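Ticket 354: Plate transfer stops before lift
Project: Murnis student lab automation team
Submitted by: Bimla Kushwaha
Assigned to: Virgilio Sison, course technical support
Opened: October 22, 2026
Status: Awaiting student response

Issue
The team reports that the simulated transfer routine ends with a grip timeout at step 9. The microplate is to be moved from the left nest to the middle nest. The fault appeared after the team edited its waypoint file.

Support notes
The log was reviewed. The close command is sent 273 ms after the approach command, and the controller setting requires a wait of 300 ms. The nest coordinates match the course template and should not be changed.

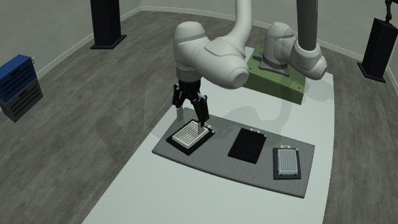

Simulation view, step 9: gripper at the left nest, middle nest empty.

Action required
Please restore the wait value to 300 ms, reload the waypoint file and run the routine again from step 1. Attach the new log to this ticket. Requests for an extension of the project deadline must be sent to the course office separately.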